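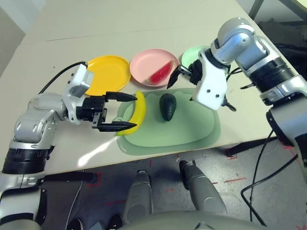
Elo asked whether a machine that can put a banana on a plate is any closer to clearing up after lunch, and whether the group should be spending another quarter on kitchen chores at all. Laur shared the doubt. Their view is that shop-floor work will pay first and that the home can wait.

Minutes, household and shop-floor working group, 6/18/21
Present: Navton, Elo, Laur, Simlow (one vote each)

**1. Minutes of the last meeting**

Accepted with one change. Under item 4, "dishwasher unloading" should read "dishwasher loading."

**2. Kitchen chores**

Navton replied to Elo. Sorting food onto plates was picked as a starting task because fruit comes in awkward shapes and bruises if it is gripped too hard. Navton does not claim it is a finished chore. A person would do it faster and would also wipe the table.

Simlow said speed matters less in a home than having to stand there and watch. If someone has to stay in the room, no work has been saved. Elo agreed with this and asked that it go in the minutes.

There was a long discussion of what counts as done. Laur wants a chore counted only if the room is left as a paying customer would expect. Navton thinks that is too strict for this year and would accept a chore done in parts, with a person finishing. Not settled. Both wordings go to the next meeting.

**3. Shop-floor chores**

Laur reported on bin restocking. Boxed goods are going well. Bags and anything in shrink wrap are still handed to staff. Laur has asked for a run of 1000 picks on mixed stock before anyone quotes a success rate outside the group.

Sweeping and floor scrubbing were left off the list, as machines for both can already be bought.

**4. Test list**

The list now stands at 36 chores. Elo proposed cutting it to 12 so that each one can be repeated properly. Agreed. Folding towels stays in. Making beds comes out. Window cleaning was argued both ways and comes out for now.

**5. Budget**

Simlow can lend bench space for up to 2 months. Spare gripper fingers to be ordered by Navton.

**Actions**

- Navton: order spares, send written wording for "done in parts"
- Laur: mixed stock run, own wording for "done"
- Elo: shortened test list to all members
- Simlow: confirm bench dates

Next meeting in September, at Laur.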